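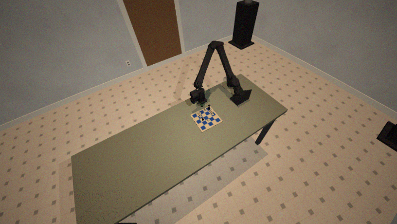
4.2 Comparison of fingers in the simulated chess task

The second group of trials was run wholly in simulation. The purpose was to find out whether the gain reported by Upadhyay and Tiwari for soft fingers on household objects would also hold for small, upright pieces placed close to one another. The arm model, its mounting on the table and the Mirkel controller were kept the same throughout. Only the fingers were changed: the rigid Drorkent pair served as the baseline, and the Vosex pair, which bends along its length, was tested against it.

Each trial began with a handful of pieces on a small board set at an angle to the table edge. The controller was given the position of one target piece and had to grasp it, lift it clear and set it down on a named square. A trial was counted as failed if the target was dropped or if any other piece was knocked over. The starting layout was drawn afresh each time, and both pairs of fingers were given the same layouts in the same order. Crowded layouts, in which the pieces stand together near one side of the board, were marked as such before the trials began and are treated separately below.
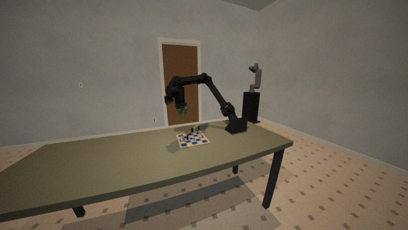

Figure 4. The simulated workcell, with the arm mounted on the table and the green gripper open above the board area. The pieces are grouped near the far side of the board.

A total of 1,619 trials were completed, of which 393 used crowded layouts. In open layouts the two pairs performed alike, and we draw no distinction between them. In crowded layouts the soft fingers knocked over fewer neighbouring pieces, but they also released the target less cleanly, and a tall piece was sometimes left leaning after it had been set down. Lowering the closing speed reduced this fault at the cost of a longer cycle.

Seven trials were stopped by the controller when the wrist came too near its joint limit. These are excluded from the total given above. The same layouts were used again for the camera tests in Section 4.3, where the Tyagi pose estimator replaces the exact positions supplied by the simulator.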